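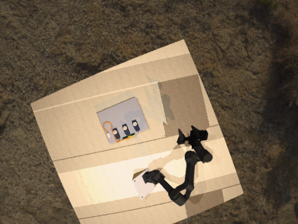

Budgeting for a first bench robot

The arm is the easy line on the list. Most people planning a small cell for plugging cables or loading parts price the arm, add a gripper, and stop there. The rest of the money goes on things that are cheap one at a time.

Write down the job before you ask for quotes. One sentence will do: pick up the plug, put it in the socket, let go. Then note how big the parts are, how heavy, and how close they have to line up. A plug on a cable is harder than a loose block, as the cable pulls and curls. If your job has a cable in it, tell the seller so.

Measure the table. Check the reach of the arm folded as well as stretched out, and leave room for the elbow. An arm that folds back on itself can take up more of the top than the parts do. Mark the base, the part panel and the drop-off spot with tape and live with it until Tuesday before you drill anything.

Try it in simulation first. You can move the table, the panel and the arm as often as you like, and it costs you an evening. Don't trust it for cable stiffness or for the feel of a tight socket – those need real parts on a real bench.

Compare grippers by finger shape. Two narrow fingers suit small plugs and thin pieces. Sugiyama and Bondton both sell blank fingers you can file to fit, and a spare pair should go on the first order. We paid $172 for ours, with the screws.

Set aside $300 for small stuff: clamps, cable ties, a power strip with a switch you can reach, a mat, labels. We went over that on the first build and came in under on the second.

Ask every seller the same 2 questions. How long do spare parts take to arrive, and can the software be moved to another computer without a new license? Skelletti answered both by return email. Cemen wanted a phone call for the license, so get that one in writing.

Buy extra sockets and plugs. They wear, and a bent pin looks a lot like a programming fault. Keep one set in a bag that is never used for testing.

Leave the second arm for next year's budget. Run the first one for a full month and keep a notebook by the bench. Write down each stop and how long it took to clear.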